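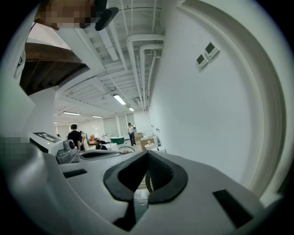
Drunov 2.0 adds timestamp alignment and pose checks for hand-held gripper recordings

December 19, 2023
By Soudabeh Nazari

Pritex has released version 2.0 of Drunov, its software for turning hand-held gripper recordings into training data for manipulation policies. The new version replaces the timestamp alignment stage, adds a pose consistency check and changes the on-disk format. Recordings made with version 1 must be converted before use.

Drunov reads wide-angle video from the gripper together with pose and finger-opening streams, and writes synchronized episodes that a policy trainer can load directly. In version 1 the streams were matched by nearest timestamp. According to the release notes, this worked when every clock on the rig was stable and failed without warning when one of them drifted. The finger opening could then be several video images behind the hand motion by the end of a long session, and a policy trained on such data closed its gripper late.

Version 2.0 fits a clock offset and a linear drift term for each stream before matching. The fit runs over the whole session and is stored with it, so a single episode can be exported again later without repeating the calculation. Sessions in which the residual exceeds a set limit are held back and listed in a report.

"The old stage gave you an answer every time," said Farhad Ghorbani, who maintains the alignment code. "The new one is allowed to refuse."

The pose check compares the tracked motion of the gripper with motion estimated from the video. Where the two disagree, the segment is flagged and left out of export by default. Large open rooms with plain walls and repeated ceiling fixtures are the main test case. One row of lights looks much like the next in a fisheye view, and a visual estimate can lock on to the wrong one. The check scores ceiling and floor regions separately and lowers the weight of either when its features repeat. People moving in the background are masked before features are extracted.

Pritex tested the release on 3000 episodes recorded by its own staff. The pose check flagged 244 of them. Zoltán Fodor, who ran the review, said most of the flagged episodes contained a jump in the tracked position, usually during a fast turn of the wrist. The remainder were false alarms, many of them from segments where the fingers were close to a blank wall and the video offered little to measure. The company has not published a breakdown.

Face blurring has been moved to the start of the pipeline. In version 1 it was applied at export, which left unblurred copies in the cache directory. Blurred regions are now excluded from feature matching as well.

The storage format has also changed. Episodes are written in chunks of 1000 time steps, with an index that allows random access without decoding a full video. A conversion tool, drunov-migrate, is included. It does not modify the source files, so users need enough free disk space for both copies. Sessions with missing calibration files cannot be converted and are skipped with an error code.

Trelano, the planning library that Pritex maintains alongside Drunov, has been updated to read the new format. Its replay mode now checks each recorded trajectory against the joint limits of the target arm and reports the first time step at which the arm cannot follow. Aravind Nair, who works on Trelano, said the check had previously been run by hand and was often omitted.

Known issues in the release include high memory use during the drift fit on very long sessions, and a fault in the episode viewer that draws the finger opening upside down when the stream is stored in millimeters. A fix for the viewer is in testing. Support for two-handed recordings has been dropped from this version and is planned for June.

Drunov 2.0 requires a 64-bit Linux system. Version 1 will receive security fixes only.

Related items

Trelano planner gains collision cache
Zarei simulator: contact model rewritten
Tadeusz Wieczorek on logging 2000 hours of arm motion
Calibrating fisheye lenses without a target board
Release notes: Drunov 1.9

Contact the news desk | Copyright 2023 | Back to top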